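Subject: Re: [chores] Can they do the washing up yet?
From: Inese Navickas
To: chores list

Lajos Dudás wrote:
> My mother is 76 and has been told by the television that a machine
> will be doing her housework within 3 years. She has asked me whether
> she should hold off buying a new hoover. What do I tell her? Is any
> of this real, or is it like the flying cars?
>
> Also does anybody have the minutes from October.

Lajos, tell her to buy the hoover.

I don't have the minutes. Try Gizella.

As to whether it's real, it depends how you feel about pens. Putting a pen back in its pot is the sort of job people in this line of work are busy with, and I'd ask everyone to stop sniggering, as I have been in your houses and seen where you keep yours. It's a fair test of a chore. There's a thin thing lying flat on a hard surface, which has to be pinched, lifted, stood on end and dropped through a hole. You do it while talking on the phone. A machine has to work out where the pen is, which way it's lying, how low it can go before it hits the table, and what to do if the thing rolls.
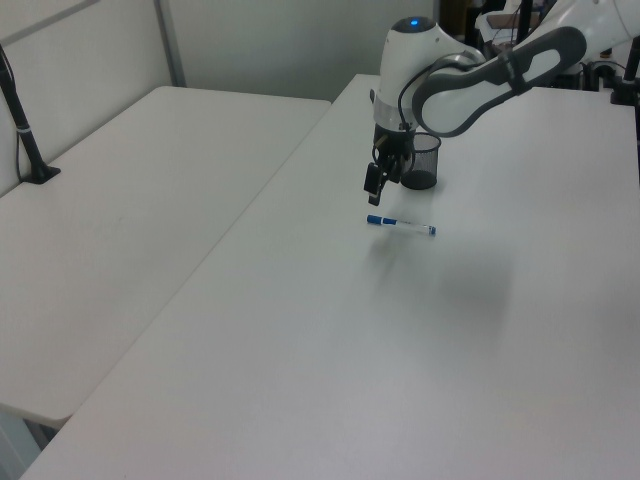
Ilona Bakos objected to all this when I tried it on her at Kiss, over the bad coffee. She said the packing line at Batley had machines lifting boxes when she started there and nobody made a fuss, so why should a pen be any harder than a box? A box weighs more. And if it can do the box, she wanted to know, why was she still doing the box lids by hand for 11 years?

Well, the lids are the answer, Ilona. The box comes down the same belt the same way up every time. The lids come in a heap. Your house is all lids, and so is mine.

The people at Plestmont had a go at this in the goods-in room, I'm told. They wanted something to sort the returns into 4 bins. It was very good at it as long as somebody stood next to it taking the returns out of their bags, turning them label up and putting them down with a bit of space between. Aranka Bíró did that for a fortnight and then pointed out that her hand was already on the item and the bins were within reach. The project is described as ongoing.

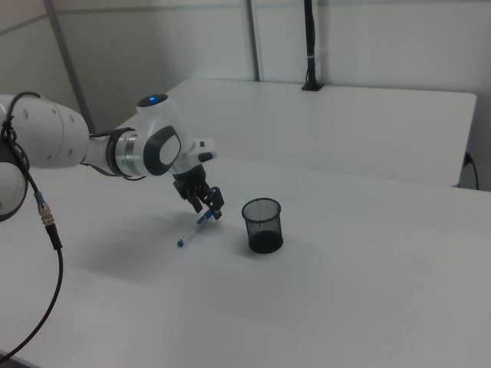 My own kitchen is the case I'd put to anyone selling me one of these. I wiped down the worktop this morning and to do it I had to move a colander, the post, two phone chargers, half an onion and a library book, decide what each one was and whether it still mattered, and find it somewhere to live. The wiping was the short bit. A gripper with two fingers can reach for a pen when there's a great stretch of bare white table round it and a mesh cup standing close by to put it in, and I take my hat off to whoever gets it going. If my worktop looked like that I wouldn't need the help.

So for your mother, Lajos: I think we'll see tidying of a sort, in tidy places, fairly soon. Shop floors before houses, and the dull end of the shop floor before the rest of it. Washing up I'd put a long way off, though a dishwasher is a robot if you're not fussy, and it also needs somebody to load it. I said as much to the man on the stand at Koststead and he told me loading was on the roadmap. Ironing was on it too, further along.

If she's after a hoover recommendation, mine is the old cylinder sort and I wouldn't part with it. The round ones that drive themselves get stuck on the rug fringe and have to be rescued, and she won't want to be bending down at all hours.

Can whoever has the big extension lead please bring it back.

Inese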